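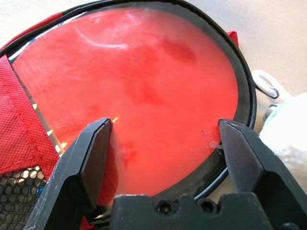

Every spring a fresh batch of tents and waterproofs turns up with a number on the swing tag, and every spring we're asked in the shop queue, on the towpath and in our inbox whether the number means anything. This year's is 94. That's the percentage of "field-new performance" which Furketier says its Tarar jacket will keep after a full season of hard use. We've read the leaflet twice and still couldn't tell you what field-new performance is, or who measured it. A surface that gets handled and knocked doesn't wear in a tidy percentage anyway. Look at the red disc at the top of this item, with a pale curved scuff across one side and darker cloudy patches through the middle. Which single figure would you give that? Ninety-four? A waterproof coating is no easier to sum up, and the parts that matter most, the shoulders and the cuffs, are the parts that go first.

To be fair to Furketier, the leaflet does have small print. It says the jacket was tested at Drandside, the firm's own site, over 718 hours in a rain room. We don't doubt the hours. What we'd like to know is whether anyone was inside the jacket at the time. A coat on a stand doesn't sweat, doesn't carry a rucksack, doesn't lean against wet gritstone eating a sandwich and doesn't get stuffed into the bottom of a car boot for a fortnight with a banana. Rain falling straight down on a dummy is about the kindest weather a waterproof will ever meet.

We wrote and asked. The reply said that load and abrasion were "reflected in the model". So some of the wearing was done on a computer, as far as we can make out, and the leaflet doesn't say how much. We asked that as well in March and are still waiting.

Four readers have now owned a Tarar for longer than a winter and sent us their thoughts. Two are happy. One says it was fine until the first wash, then soaked through at the shoulders under pack straps, and came back fairly well after reproofing. The last sent hers back with a broken zip and has no opinion on the fabric at all. You can't draw much from four jackets, and we won't pretend to, but that is still four more than the leaflet mentions being worn by a person on a hill.

The same goes for the Lustholm two-person tent, which has been getting very warm write-ups. Its claim is a groundsheet good for 2,000 nights. If you camp for three weeks a year, and most of us don't manage that, you would need the best part of a century to catch them out. By then the poles will have gone, the seam tape will have peeled and you'll have lost the bag it came in. It may well be a good groundsheet. The one we looked at felt thick and the corners were well sewn. The number just doesn't help you choose between it and the cheaper tent on the next peg.

What would help? A hydrostatic head figure taken after washing as well as before. A plain note of which parts can be replaced and what they cost. Some word on how long the firm will go on stocking them, as a tent with a snapped pole and no spare is a very dear tarpaulin. A few smaller makers already print this sort of thing and we would buy from them for that alone.

Meanwhile, if you're after a new waterproof before the autumn, take your loaded pack to the shop and put it on over the jacket. Check whether the straps sit on a seam. Work the zip with gloves on, do up the hood and turn your head both ways. Ask about returns after the first wash, and get the answer on the receipt – shop staff change and so do their memories.

If you've had a Tarar or a Lustholm through a proper wet season, write in and say where it failed, or where it didn't. Photos of worn cuffs welcome. We'll print what we get in the October issue, along with any answer from Furketier.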